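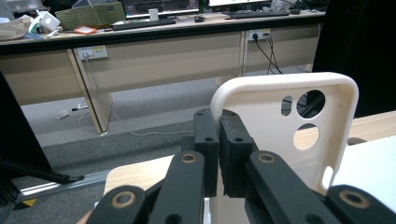
크림색 플라스틱 휴대폰 케이스, 뒷면. 나눔 목록의 첫 번째 물건입니다.

스킬라흐(Skillach) 201호 나눔 탁자, 7월의 물건들
글: 슈펠라 포페스쿠(Špela Popescu)

안녕하세요. 스킬라흐 공동주택 201호에 있는 나눔 탁자를 이번 달에는 제가 맡았습니다. 저는 한국어를 어른이 되어서 배웠습니다. 그래서 문장이 조금 딱딱하거나 이상한 곳이 있을 수 있습니다. 에이먼 스캔런 씨가 한 번 읽어 주었는데, 에이먼 씨도 저와 같은 반에서 한국어를 배운 사람이라서 두 사람이 같이 모르는 실수는 그대로 남아 있을 것입니다. 발견하시면 탁자 옆 공책에 적어 주세요.

나눔 탁자는 쓰지 않는 작은 물건을 놓고, 필요한 사람이 가져가는 곳입니다. 돈은 받지 않습니다. 지난달 글에서 물건 설명이 너무 짧다는 의견을 받았습니다. "케이블 하나"라고만 쓰면 자기에게 맞는 케이블인지 알 수 없다는 말씀이었습니다. 맞는 말씀이어서 이번에는 물건마다 조금 길게 적었습니다.

1. 휴대폰 케이스 (크림색)

모서리가 둥글고 가장자리가 조금 올라온 케이스입니다. 색은 흰색에 가까운 크림색인데, 우유보다는 바닐라 아이스크림에 가깝다고 저는 생각합니다. 표면은 매끈합니다.

뒷면 위쪽에 구멍이 모여 있습니다. 세로로 긴 작은 타원형 구멍이 하나 있고, 그 옆에 더 큰 둥근 구멍이 있고, 그 아래에 둥근 구멍이 또 있습니다. 옆면에는 좁고 긴 홈이 있습니다. 혹시 맞을지 궁금하신 분은 자기 휴대폰의 뒷면과 구멍의 위치를 먼저 비교해 보세요. 구멍의 개수만 같으면 맞을 것이라고 생각하기 쉽습니다. 저도 예전에 그렇게 생각하고 케이스를 샀는데, 렌즈의 절반이 가려져서 사진마다 어두운 반달이 생겼습니다.

어떤 기종의 케이스인지는 적어 드릴 수 없습니다. 케이스를 내놓으신 분이 이름을 남기지 않으셨고, 저는 휴대폰 모델을 잘 구별하지 못합니다. 휴대폰을 직접 가지고 오셔서 끼워 보시는 방법이 제일 빠릅니다. 끼울 때는 카메라가 있는 쪽 모서리부터 넣고, 반대쪽을 천천히 눌러 주세요. 뺄 때도 한 모서리씩 빼 주세요. 가운데를 세게 구부리면 하얀 선이 생길 수 있습니다.

가져가신 후에는 미지근한 물과 주방 세제로 한 번 닦으시는 것을 권합니다. 밝은 색 케이스는 청바지 주머니에서 파란 물이 들기도 합니다. 제 첫 번째 케이스는 그렇게 하늘색이 되었습니다. 알코올로 닦았더니 파란색은 그대로 있고 무늬만 없어졌습니다.

2. 충전 케이블 묶음

케이블은 모두 다섯 개입니다. 미로슬라프 흐루비 씨가 서랍을 정리하면서 가지고 오셨습니다. 긴 것도 있고, 제 손바닥 정도로 짧은 것도 있습니다. 제일 짧은 것은 보조 배터리와 같이 쓰시면 좋습니다.

흐루비 씨가 케이블마다 종이테이프를 붙이고 끝부분의 모양을 적어 놓으셨습니다. 글씨가 체코어와 한국어로 섞여 있는데, "둥근 것"이라고 쓴 것은 C타입이라는 뜻이라고 합니다. 꽂아서 확인하는 작업은 제가 했습니다. 제 충전기에서는 모두 충전이 되었습니다. 데이터 전송은 확인하지 못했습니다.

한 분이 전부 가져가셔도 괜찮습니다만, 가능하면 필요한 것만 가져가 주세요. 남은 것은 다시 고무줄로 묶어서 상자에 넣어 주시면 감사하겠습니다.

3. 브리르키스(Brirkis) 양철통

과자를 담았던 통입니다. 뚜껑이 꽉 닫히는 종류여서 열 때 손톱이 조금 아픕니다. 저는 숟가락 손잡이로 엽니다. 안쪽은 깨끗이 씻어서 말렸습니다. 아직 버터 냄새가 조금 납니다. 음식을 넣으실 분에게는 문제가 없지만, 편지나 사진을 넣으실 분은 뚜껑을 열고 며칠 두셨다가 쓰세요.

바닥에 작은 녹이 하나 있습니다. 처음 글을 쓸 때 "녹슨 통"이라고 썼는데, 에이먼 씨가 그 표현은 통 전체가 녹슨 느낌이라고 해서 고쳤습니다. 녹은 쌀알만 합니다.

4. 단추 주머니

애그니스 모팻 씨가 모은 단추입니다. 오래된 외투와 잠옷에서 떼어 내셨다고 합니다. 색은 여러 가지이고, 같은 모양이 짝으로 있는 것은 실에 꿰어 놓으셨습니다. 짝이 없는 단추는 주머니 바닥에 그냥 있습니다.

단추는 한두 개만 골라 가셔도 됩니다. 셔츠 단추를 잃어버리신 분은 셔츠를 가지고 오세요. 단춧구멍의 크기는 눈으로 짐작하기가 어렵습니다. 저는 카디건에 맞는 단추를 찾으려고 저녁 시간을 다 썼고, 결국 조금 큰 것을 골라서 맨 아래에 달았습니다. 위의 단추와 색이 다르지만 맨 아래는 잘 보이지 않습니다.

주머니 안에는 바늘이 없습니다. 바늘과 실은 공용 반짇고리에서 빌려 쓰시고 제자리에 돌려놓아 주세요.

5. 부스테티(Bustetti) 커피 주전자

가스레인지에 올려서 쓰는 작은 주전자입니다. 한 사람이 마실 양이 나옵니다. 두 사람이 나누어 마시면 둘 다 아쉽습니다.

고무 패킹이 오래되어서 딱딱합니다. 지금 상태로 쓰시면 옆으로 물이 조금 샙니다. 패킹을 새것으로 바꾸셔야 합니다. 패킹을 살 때는 옛날 것을 꼭 가지고 가서 크기를 비교하세요. 손잡이에는 흔들림이 없고, 안쪽의 거름망도 막히지 않았습니다.

인덕션에서는 쓸 수 없습니다. 제가 우리 집 인덕션에 올려 보았는데 인덕션이 삐 소리를 내고 꺼졌습니다.

6. 한국어 단어 카드

세나드 이오네스쿠 씨가 직접 만든 카드입니다. 앞면에 한국어 단어가 있고 뒷면에 뜻과 예문이 있습니다. 초급을 끝내고 중급을 시작하는 분에게 맞습니다. 이오네스쿠 씨는 예문에 자기 생활을 많이 넣으셨습니다. 그래서 "세탁기"의 예문이 "세탁기가 또 양말을 먹었다"입니다. 문법은 맞습니다. 제가 선생님께 여쭤보았습니다.

카드 몇 장은 커피에 젖었다가 말라서 조금 휘었습니다. 읽는 데에는 지장이 없습니다. "지장이 없다"라는 표현도 이 카드에서 배웠습니다.

카드를 가져가신 분은 다 외우신 다음에 다시 탁자에 놓아 주시면 좋겠습니다. 이것은 규칙은 아니고 이오네스쿠 씨의 부탁입니다.

7. 레카(Leka) 탁상 스탠드

목이 구부러지는 스탠드입니다. 불은 잘 켜집니다. 목을 너무 뒤로 보내면 천천히 내려옵니다. 책을 읽는 각도에서는 움직이지 않습니다.

전구는 같이 드립니다. 노란빛이 나는 전구입니다. 저는 흰빛을 좋아하지 않아서 이 스탠드가 마음에 들었지만, 우리 집에는 이미 스탠드가 있어서 참았습니다. 플러그는 한국 콘센트에 바로 맞습니다.

집에 어린아이가 있는 분은 전선이 조금 길다는 점을 생각해 주세요. 책상 뒤로 돌려서 묶으시면 편합니다.

물건을 가져가실 때

탁자 위의 공책에 물건 이름과 방 번호를 적어 주세요. 예약은 받지 않습니다. 먼저 오신 분이 가져가시면 됩니다. 다만 몸이 불편하거나 일하는 시간 때문에 오시기 어려운 분은 저에게 쪽지를 주세요. 문 앞까지 가져다 드리겠습니다.

가져가셨다가 맞지 않으면 돌려놓으셔도 됩니다. 특히 휴대폰 케이스는 집에서 다시 끼워 보면 버튼이 잘 안 눌리는 경우가 있습니다. 그런 때에는 미안하게 생각하지 마시고 그대로 다시 가져다 놓으세요. 공책에 "버튼이 안 눌림"처럼 짧게 적어 주시면 다음 분에게 도움이 됩니다.

물건을 내놓으실 때

손에 들 수 있는 크기의 물건만 받습니다. 의자나 선풍기처럼 큰 물건은 현관 게시판에 글을 붙여 주세요. 옷은 다음 달에 따로 모을 예정입니다. 먹는 것과 약은 받지 않습니다.

고장 난 물건도 내놓으실 수 있습니다. 어디가 고장인지 꼭 적어 주세요. 지난달에 라디오가 하나 왔는데, 설명이 없어서 세 사람이 가져갔다가 세 번 돌아왔습니다. 지금은 흐루비 씨가 부품으로 쓰려고 가지고 계십니다.

전자 기기는 안에 있는 사진과 연락처를 먼저 지워 주세요. 케이스를 내놓으실 때에는 안쪽도 한번 보아 주세요. 뒷면과 휴대폰 사이에 교통카드나 영수증을 넣어 두시는 분이 많습니다. 저는 그곳에 비상금을 넣는 습관이 있어서, 헌 케이스를 버리기 전에 항상 두 번 확인합니다.

기종을 아시면 종이에 적어서 같이 놓아 주시기 바랍니다. 크림색 케이스의 기종을 알아보신 분도 공책에 적어 주세요. 다음 글에 추가하겠습니다.

찾는 물건

애그니스 모팻 씨가 뚜껑이 있는 유리병을 찾으십니다. 매실청을 담을 것이어서 입구가 넓은 것이 좋다고 하십니다. 에이먼 스캔런 씨는 자전거 펌프를 찾고 있습니다. 빌려주시는 것도 괜찮다고 합니다. 저는 작은 화분 받침이 필요합니다. 색은 상관없습니다.

문은 저녁 7시까지 열려 있습니다. 마지막으로 나가시는 분은 창문을 닫고 불을 꺼 주세요.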